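Dridlow - cesta y comida de juego
LÉEME (versión de trabajo)

Notas para quien abra la carpeta sin haber hablado antes con nosotros. Escrito deprisa, se irá corrigiendo. Dudas de etiquetas: Jirayu Saithong. Lo demás, Senad Vidmar.

Qué hay

Fotos de cosas pequeñas de mesa - fruta, dulces de juguete, verdura - metidas en una cesta, sacadas de ella o al lado. 1.603 imágenes en total. De esas, 490 con la cesta a la vista. El resto son mesa, bandeja o cajón, y van en su propia carpeta.

Doce tipos de objeto. La lista completa está en objetos.txt, con el nombre en español y el nombre corto que sale en las etiquetas. Si un nombre corto no está en la lista es un error nuestro, avisad.

Estructura

cesta/ - todo lo que pasa dentro o en el borde de la cesta
mesa/ - objetos sueltos
bandeja/ - igual, con bandeja
cajon/ - pocas, y bastante oscuras
etiquetas/ - un archivo de texto por foto, mismo nombre
objetos.txt
cambios.txt

No hay subcarpetas por objeto. Las hubo en la primera entrega (la de Navstead) y fue un lío, porque en casi todas las fotos hay más de una cosa y acababan duplicadas.

Etiquetas

Una línea por objeto. Orden: nombre corto, recipiente, zona, estado. La zona es siempre respecto al recipiente, nunca respecto a la foto. El estado es "de pie", "tumbado" o "inclinado". Si no está claro se pone "duda" y ya está, no hace falta inventar.

Los objetos de juguete llevan una "j" delante. Pastel de juguete = j_pastel. Fruta de la que no sabemos si es de verdad o no: sin la j, y con "duda" al final. Mejor eso que discutir media tarde por un limón.

Sobre la cesta

Naranja, de mimbre trenzado, rectangular, con el borde grueso retorcido como una cuerda. El trenzado brilla bastante y en los reflejos se pierden los bordes de las cosas pequeñas, ojo con eso al revisar. El fondo tiene dibujo en diagonal, así que "recto" y "torcido" se juzgan por los lados de la cesta, no por el dibujo.

Con dos objetos dentro se etiqueta rápido. Un pastel con la parte de crema blanca y una fruta verde no se confunden por mucha prisa que haya.
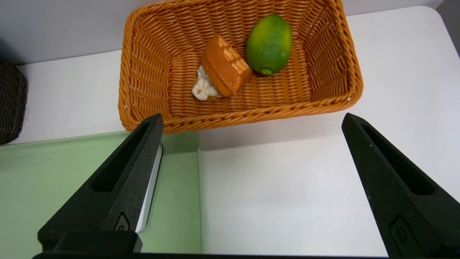 Casos que dan guerra

Lima o limón verde. Se anota "citrico_verde" y no se entra en más detalle. Las manchas amarillentas de la piel no cambian la etiqueta, un cítrico verde con un lado amarillento sigue siendo citrico_verde.

Pasteles por capas. La parte naranja tostada con cuadritos y la crema blanca son UN objeto, no dos. En la primera pasada alguien los separó en "galleta" y "nata" y hubo que rehacer 319 archivos. Por favor no.

Pastel apoyado en un canto. Estado "inclinado" aunque la crema toque el fondo.

Cosas encima del borde. Si más de la mitad cae dentro, va como dentro. Si no, "borde". A ojo, sin medir.

Cesta casi vacía. No es "vacia". Vacía es vacía del todo, sin nada.

Colores

Están anotados a ojo y con luz distinta según el rato, no os fiéis demasiado. El naranja de la cesta y el naranja tostado del pastel se parecen en miniatura - ampliad antes de corregir nada.

Lo que falta

- repasar cajon/ entera, hay etiquetas de zona al revés
- unificar "borde" y "reborde", ahora mismo salen los dos
- nombres en inglés para la gente de Lekville, pedidos en agosto y sin hacer
- j_rosquilla aparece en objetos.txt y en ninguna etiqueta, averigar por qué
- acentos: en los nombres cortos no se usan, pero se han colado algunos

Uso

Interno de Pichon y de quien tenga ya acceso a la carpeta. Si lo pasáis a alguien, con este léeme y con cambios.txt, por favor, que luego llegan preguntas sobre cosas que ya estan contestadas ahí. Las correcciones se mandan a Jirayu en un solo mensaje con el nombre del archivo, la línea vieja y la nueva. Capturas de pantalla no.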